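Last updated: 20 March 2021

Shipping plates without breaking them?

Hi all, I'm selling off some dinner plates and the first parcel I sent (two plates in bubble wrap, box from the grocery store) arrived as crumbs. I had to refund the buyer and I felt awful. I've got more going out next week, and the Fesura counter wants 60 dollars to pack them for me. Is there a cheaper way that works?

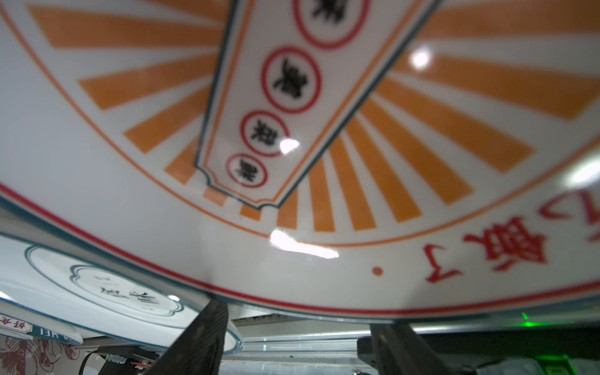
Orange rays, thin red line near the rim

I don't want to lose any of this kind, I've grown fond of them!
– Chamoun

Don't pay the 60! I sold plates all last summer and lost one. Wrap each plate by itself in plain paper, then bundle them and stand the bundle on its edge in the box, like records. Flat is how they crack. Then a second box around the first with two inches of crumpled paper on every side. Shake it – if you hear anything, add more paper. 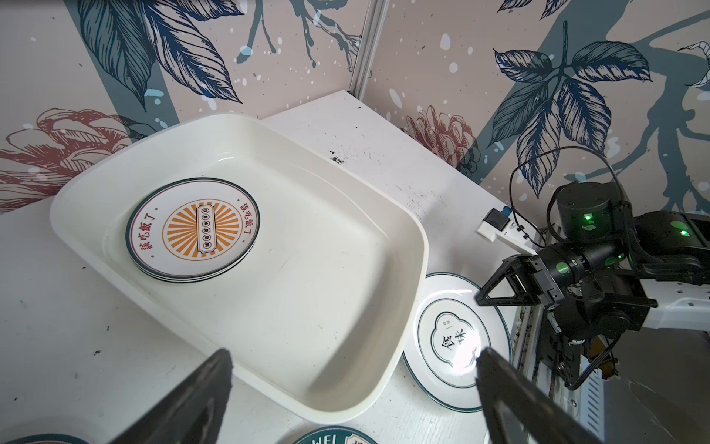 Stedcombe, June

I sort mine by size before I wrap, so a small plate isn't rattling around between two big ones. Oh, and tape the bottom seam of the box twice, I learned that one the hard way.
– Roltau349

Just write FRAGILE on it in big letters, always worked for me
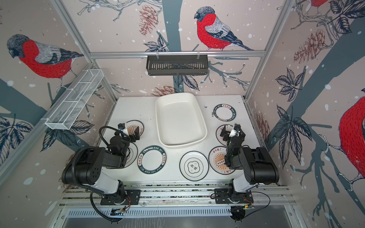

and get the insurance too, it's cheap where I am. Take photos of the plates before you close the box in case you need to file a claim. Not sure about the standing on edge thing, I lay mine flat and they've been OK so far, but I only ever mail one or two.
– plainoldmug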